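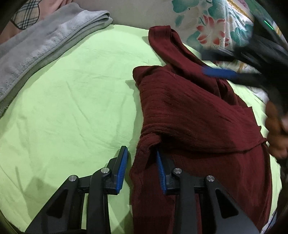 The December meeting of the Hirkilside Knitting Circle opened at 7 p.m. in the upstairs room at the library, with Joyce Muriithi in the chair and Kanini Nyamweya taking notes. Bakari Mushi and Pendo Mwakalinga were also there, plus a very good crowd of regulars (we had to borrow chairs from the reading room!). Apologies from Jabari Bakilana, who sent his report by email. Joyce started with the winter project, and it's decided at last: ribbing! We want everyone to finish one ribbed piece before spring, any size, any yarn. Dark maroon, like the ribbed knit lying on the lime-green sheet, got a lot of love from the room, and Pendo wants the group to choose one deep color along those lines for the shared blanket squares as well. Color vote next time. Bring scraps.

Minutes of the last meeting
Read and approved. One fix: the mohair swap was Pendo's idea, not Bakari's. Bakari was happy to give it back.

Yarn order
Jabari's email says the Huvent wool has shipped, 70 skeins in all, and he has the list of who asked for what. The gray came in a shade darker than the sample card. Bakari has already knit a swatch from his own stash of it and passed it round, and people loved it. It blooms beautifully after a soak. Anyone who would still like to trade for the oatmeal should write to Jabari before he sorts the bags.

Money
Balance stands at $2,707 after the wool was paid for. Joyce would like to put part of it toward a proper ball winder, as the old one now skips on anything thicker than sport weight. Agreed, with real cheering. Kanini to get prices from Shek and one other shop.

Beginners' table
Five new knitters last month and every one of them came back! Pendo has them on garter stitch scarves and says two are ready to purl. She needs more size 8 straight needles, bamboo if possible. There was a long and happy side talk about whether to teach English or continental first. Left open. Pendo will go on showing both.

Tulleck fair
We have a stall again. Bakari will drive and has room for 3 passengers and the folding table. Last year's hats sold out before lunch, so please, more hats, and child sizes most of all. Labels should give fiber and washing directions. Kanini has the stamp and a new ink pad.

Any other business
Joyce showed a tubular cast-on for 1x1 rib and half the room cast on along with her. Handout to follow. A single green mitten was left behind last time and is still in the basket by the door.

To do
Kanini: ball winder prices, handout copies
Jabari: sort and bag the Huvent order
Pendo: needles, blanket color cards
Bakari: stall form and table

Closed at 8:40 p.m., though plenty of us stayed to finish a row.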